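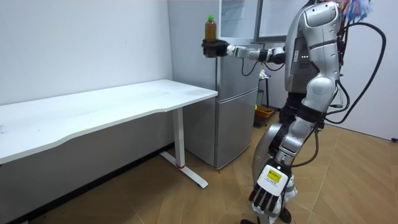 カテゴリ:食と飲みもの > お茶・コーヒー > 雑談と相談

冷たいほうじ茶、家で作るとどうしてもぼやけた味になる

**もぐら坂**
毎年暑くなる前に麦茶からほうじ茶に切り替える人間です。今年こそ買うのをやめて家で作ろうと思って、4月から水出しをやってるんですけど、どうやっても味がぼやけるんですよね。香りはまあまあする。でも飲んだあとに何も残らないというか、色のついた水を飲んでる感じ。買ってきたやつのあの「ほうじ茶飲んだぞ」っていう後味がない。

やり方はすごく普通で、Rostarの2リットルの冷水筒にティーバッグを入れて水道水を注いで、冷蔵庫で一晩。ティーバッグは近所のスーパーの大袋です。袋の裏に書いてある個数は守ってます。増やすと今度は渋いというか、紙っぽい味がしてきて、夫には「段ボールみたい」と言われました。段ボール食べたことあるのかと。

熱湯で出してから冷ますのが正解なのかなとは思いつつ、朝にそれをやる余裕がなくて……。みなさんどうしてますか。茶葉なのか水なのか、それとも私の舌がペットボトルに慣れちゃっただけなのか、そのへんも含めて聞きたいです。

**Kinnear_G**
うちも同じところでつまずきました! ほうじ茶は水出しだとどうしても軽くなります。焙じた香ばしさってお湯でぶわっと出るものなので、水だけで待っても香りの上のほうしか取れない気がするんですよ。(科学的な説明はできません、飲んだ感想です)

私のやり方は、冷水筒にティーバッグを入れて、まずお湯を少しだけ、ティーバッグがひたひたになるくらい注ぎます。そのまま歯を磨くくらい放っておいて、あとは水を足して冷蔵庫。これだけで全然違います。冷水筒が耐熱かどうかだけ先に見てください。私は前の冷水筒をそれで歪ませました。蓋が閉まらなくなって、しばらくラップと輪ゴムで使ってました。

**焙煎おじ**
大袋のティーバッグで味を語るのは無理があるんじゃないかな。あれは中身がほとんど粉で、茎がほとんど入ってない。ほうじ茶の後味って茎の甘みだと私は思ってるので、まず茎ほうじを買ってみてください。100グラムで400円の安いやつで十分です。高いのは冷やすとむしろもったいない。

あと、一晩は長い。寝る前に入れて朝出したらもう出すぎです。紙っぽい味というのは茶葉を入れっぱなしにした味だと思いますよ。

**もぐら坂**
レス早い! ありがとうございます。

>Kinnearさん
ひたひた方式いいですね。Rostarのは底に耐熱温度のシールが貼ってあったんですが、洗ってるうちに読めなくなりました。調べてみます。

>焙煎おじさん
茎ほうじ、近所だと見かけない気がします。お茶屋さんに行かないとだめかな。あと入れっぱなしは心当たりがありすぎます。翌日の夜まで入ってます。

**ぬるま湯**
横からすみません、翌日の夜まで入れっぱなし、うちもです。というか飲みきるまで入ってます。最後の一杯がいちばん濃くて、それを楽しみにしてるところもあるので、まずいと言われるとちょっと悲しい。

おじさんの言う「出すぎ」って緑茶の話じゃないですか? ほうじ茶はそんなに渋くならないと思うんですが。

**焙煎おじ**
>ぬるま湯さん
渋くはならないけど濁るんですよ、味が。粉が多いティーバッグだと特に。茎なら入れっぱなしでもまだましです。最後の一杯が好きなのは個人の自由なので止めません。

**carmela_v**
ぬるま湯さんに一票。私も最後の濃いのが好きで、氷を入れたグラスに注いで牛乳を足します。おすすめです! ほうじ茶ラテを店で買うのがばからしくなります(甘いのが好きな人は黒糖をちょっと)。

ただ入れっぱなしは夏場はやめたほうがいいと思う。味の話じゃなくて衛生のほう。うちは一度、冷水筒の底がぬるっとしてて、それ以来こわくなって毎回ばらして洗ってます。パッキンのところ、外したことない人は一回外してみて。私は見なかったことにしたくなりました。

**もぐら坂**
パッキン……外したことないです。外れるんですかあれ。

**carmela_v**
外れるよ! 竹串とかで角をくいっと。戻すときに裏表があるやつもあるから、外す前に向きを見ておくといいです。私は逆にはめて、鞄の中で全部こぼしたことがあります。書類も文庫本も茶色くなりました。しばらく鞄がいい匂いでした。

**西向きの台所**
水の話が出てないので。うちは引っ越して水が変わったらお茶の味が全然変わりました。前の家では薄いと思ってた茶葉が、今の家だとちょうどいいです。もぐら坂さんも一回だけ、買ってきた軟水で作って比べてみたらどうでしょう。それで違ったら水、違わなかったら茶葉か時間、という感じで切り分けられると思います。

あと浄水ポットのフィルターをずっと替えてないとか、ないですか。うちはVestowのポットを使ってるんですが、交換の表示が出てからも見ないふりをして使ってたら、お茶がだんだんプールっぽくなりました。替えたらあっさり治りました。

**Kinnear_G**
プールっぽいお茶、わかりすぎる……。

**焙煎おじ**
水は日本の水道水ならどこでもそこまで変わらないと思うけどね。一度沸かした湯冷ましを使えばカルキは気にならない。フィルター代で茶葉を買ったほうがいい。

**西向きの台所**
>焙煎おじさん
そこは賛成できないです。地域でけっこう違いますよ。実家の水で淹れると同じ茶葉でも色からして違います。湯冷ましでカルキは飛んでも硬さは変わらないですし。

**焙煎おじ**
色が違うのは実家のほうが茶葉をけちってないだけでは(冗談です)。

**西向きの台所**
母がお茶を薄く入れる人なので逆なんですよ。むしろこっちが聞きたいです。

**armindo85**
ペットボトル派です。すみません、スレの趣旨と逆なんですけど。

自分は外回りで夏は本当に飲むので、家で作ってボトルに詰めてた時期もあるんですよ。でも気温が35度とかになる日に、車に置いた水筒を昼すぎに飲むのがどうしてもこわくて。買ったやつなら開けるまでは平気だし、飲みきって捨てればいい。味も毎回同じ。ぼやけないです。

もぐら坂さんが「後味がない」って言ってるの、たぶん買ったほうの味が基準になってるんだと思います。あれはあれでちゃんと設計された味だから、家の水出しで同じにしようとするとしんどいですよ。別の飲みものだと思ったほうが楽じゃないですか。

**もぐら坂**
>armindoさん
うう、そうかもしれません。私の中のほうじ茶って、学生のときに売店で毎日買ってた600mlのやつなんですよ。祖母の家で出てきたのもほうじ茶だったはずなのに、味を思い出そうとすると売店のほうが出てきます。祖母に申し訳ない。

でも毎日買うと地味にお金がかかるし、ボトルを潰して出すのも面倒になってきたので、やっぱり家で作りたいんです。

**ぬるま湯**
ボトルのラベル剥がすのが嫌で麦茶を沸かすようになった私が通りますよ。糊でくっついてるやつ、爪がやられますよね。キャップとラベルと本体を分けて、すすいで、潰して、って、お茶を一本飲んだだけなのに仕事が多い。

**armindo85**
ラベルなしの箱買いにすればいいんですよ。うちは玄関に積んでます。妻には不評です。

**carmela_v**
空いたペットボトルに家で作ったお茶を詰め替えてる人いません? 職場にけっこういるんだけど、あれってどうなんだろう。

**Kinnear_G**
やってました! 口が狭くて中が洗えないからやめたほうがいいって妹に怒られてやめました。今は口の広い水筒です。洗うのは楽になったけど、重い。鞄に入れると肩に来ます。

**armindo85**
自分はその日のうちに一回だけなら気にしないです。翌日まで使うのはさすがにやらないかな。

**焙煎おじ**
口をつけたボトルに詰め替えるのはその一回も勧めない。口をつけてないならまあ、という程度。お茶は砂糖が入ってないから大丈夫だと思ってる人が多いけど、麦茶なんかは足が早いからね。

**armindo85**
厳しい……。でも麦茶はわかります。車の中で変な匂いになってたことがあるので。

**くるぶし**
はじめて書きます。ほうじ茶、フライパンで煎りなおすのはどうですか。安いティーバッグでも、袋を切って中身を出して、弱火でゆすってるとすごい匂いになります。そのあと不織布のお茶パックに詰めなおして使います。粉が多いとすぐ焦げるので、ちょっとでも煙が出たら火から下ろして、余熱でゆすります。

しけった古い緑茶でもできます。香典返しでもらったまま戸棚で眠ってたお茶がありまして、それで作ったほうじ茶が今まででいちばんおいしかったです。

**焙煎おじ**
いいこと言う。緑茶から焙じるのがいちばんです。ただティーバッグの粉を煎るのは、ほぼ焦がしにいってるようなものだから、最初は古い煎茶で練習してほしい。フッ素加工のフライパンの空焚きもやめたほうがいい。鉄か、なければ焙烙。うちの名前は伊達じゃないので語らせてもらうと、焙烙は柄が空洞になってるやつがあって、そこから茶葉をざらっと出せる。あの瞬間のためにやってるようなところがあります。

**くるぶし**
フッ素加工のでやってました……。気をつけます。焙烙、検索したら思ってたよりかわいい形でした。

**Kinnear_G**
部屋がほうじ茶の匂いになるの、うらやましいな。うちは換気扇が弱いから、翌日の洗濯物まで香ばしくなりそう。

**Abilio**
南米の飲みものの話をしてもいいですか。冷たいマテ茶、焙煎したタイプのやつがほうじ茶にかなり似てます。輸入食品の店で見つけたHuenchumánというところの焙煎マテを水出しにしてるんですが、こっちは水でもしっかり後味が残ります。すこし煙っぽくて、草っぽくもある。もぐら坂さんの「飲んだぞ」感はこっちのほうが近いかもしれない。

半分ほうじ茶、半分マテで混ぜるのもやってみました。家族には黙って出したら、娘だけが気づきました。

**もぐら坂**
混ぜるという発想がなかった! マテって渋そうな印象があったんですが、焙煎したのは違うんですね。カフェインはどうなんだろう。夕方以降に飲むと眠れなくなるたちなので。

**Abilio**
入ってますね。夜は避けたほうがいいです。自分は夕食に飲んで、夜中に台所の棚を拭きはじめたことがあります。おかげできれいになりました。

**ぬるま湯**
うちにも飲ませたい(棚のために)。

**焙煎おじ**
マテの話は別にスレを立ててほしい気もするけど、混ぜるのは否定しません。玄米を足すのもいいよ。煎った玄米をひとつまみ入れると、冷たくても香りが立つ。

**carmela_v**
おじさん、わりと何でもいいって言ってくれるようになってきた。

**焙煎おじ**
入れっぱなし以外はね。

**クルサム**
冷蔵庫の匂いがお茶に移ってるって可能性はないですか? もぐら坂さんの「段ボール」が気になってて。うち、Cirkuraの注ぎ口が開きっぱなしになるタイプの冷水筒を使ってて、隣にキムチを置いてたら、次の日のお茶が完全にそっち側の飲みものになってました。ほうじ茶は匂いを吸いますよ。茶葉もそうだから、開けた大袋をクリップで留めて冷蔵庫に入れてるならそれも疑ったほうがいいです。

**もぐら坂**
ちょっと待ってください。大袋、冷蔵庫に入れてます。野菜室の隣に。クリップで。

**クルサム**
それだーー

**西向きの台所**
それですね。冷蔵庫から出した袋をすぐ開けると中が結露してしけりますし。ほうじ茶なら缶に入れて、暗くて涼しい棚で大丈夫です。

**焙煎おじ**
先に保存を聞くべきだった。しけってるならくるぶしさんの煎りなおしが効くよ。

**armindo85**
段ボールの旦那さん、正しかったんじゃないですか。

**もぐら坂**
夫には言わないでおきます。

ちょっと整理すると、茶葉は買いなおして缶へ。最初にお湯を少し。寝る前に作って朝には茶葉を出す。パッキンを洗う。水はそのあとで考える、でやってみます。残った大袋はフライパンで煎ってみます(うちに鉄のがあるので、それで)。

**もぐら坂**
何日かたったので報告です。

茎ほうじは駅の向こうのお茶屋さんにありました! 店番のおばあさんに「水出しで」と言ったら、「水出しねえ」とだけ言われて、ちょっとこわかったです。でも試飲させてくれました。

結論から言うと、だいぶよくなりました。お湯を少し入れる方式が効いてる気がします。後味がちゃんとある。売店のあの味とは違うんですけど、これはこれで好きです。夫は「麦茶?」と言いました。もう夫の感想は聞かないことにします。

大袋の煎りなおしは一回目を焦がしました。二回目は火を弱くしたら、今度は何も起きなくて、どこでやめたらいいのかわからず、結局ちょっと色が濃くなったくらいで終わりました。味は前より段ボールが減りました。ゼロではないです。

パッキンについては何も書きたくないです。

**carmela_v**
書かなくても伝わったよ……。おつかれさまでした。

**Kinnear_G**
よかった! 冷水筒は歪みませんでした?

**もぐら坂**
歪みませんでした! 別のマグで先に濃いのを作って、冷ましてから移すことにしたので。耐熱の表示がとうとうわからなかったので安全策です。洗いものが一個増えたのが若干くやしい。

**焙煎おじ**
それでいい。濃く出して水で割るなら、実はそっちのほうが味が決めやすい。冷める途中で香りが逃げるから、氷を入れて一気に冷やすともっといいです。その場合は最初の湯を気持ち少なめに。

**ぬるま湯**
影響されて私も朝に茶葉を出してみたんですが、最後の一杯が最初の一杯と同じ味で、なんだかさみしかったです。なので元に戻しました。報告まで。

**焙煎おじ**
自由にしてください。ただ洗うのは洗ってください。

**西向きの台所**
水の比較もぜひそのうち。気になってます。

**もぐら坂**
やります! 軟水は買ってきてあります。夫が知らずに飲みはじめてるので、残ってたらですが。

**くるぶし**
焙烙、買ってしまいました。届いたら煎茶でやってみます。おじさん、最初に空で温めたほうがいいですか?

**焙煎おじ**
温めてから。弱めの火で、手をかざして熱いなと思ったら茶葉を入れる。新品なら先に説明書を読むこと、目止めがいるやつもあるから。茶葉は欲張らず底が隠れるくらいで、ずっとゆすってください。

**Abilio**
自分も一つ欲しくなってきました。マテも焙じられますかね。

**焙煎おじ**
それは別スレで。

最終更新:6月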